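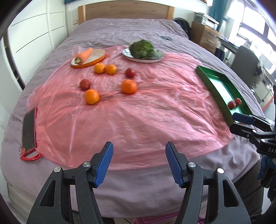
Fruit and vegetables on a pink plastic sheet, lavender duvet underneath.

Grodelix Duvet Cover, Queen: Review
Beatriz Matos, 6 June 2025

The Grodelix is a cotton percale cover with a zipper along the foot and a loop in each corner. I bought the undyed version in August and have washed it 40 times at warm, tumble dried on low.

Fabric. The weave is plain and tight, with a crisp hand that softens after the fifth or sixth wash. Shrinkage was 11 mm on the long side and too small to measure on the short side. No pilling on the top panel. Light pilling on the underside, mostly near the foot.

Closure. The zipper runs the full width, so loading a heavy insert takes one person. The pull is small and flat. It caught the seam allowance twice before I trimmed the loose threads. My older Sondance cover used buttons, 54 cm of them in the center only, and the insert worked its way out every few nights.

Corner loops. These are the weak part. They are sewn into a single row of stitching, and one let go at wash 30. I restitched it with polyester thread and it has held. Paulauskas uses a bar tack in the same spot and I would pay extra for that.

Care. Iron damp or skip it — the creases set hard once the cloth is dry. Berry juice came out with cold water and dish soap. Olive oil left a faint ring.

Rating: four out of five. One point off for the loops.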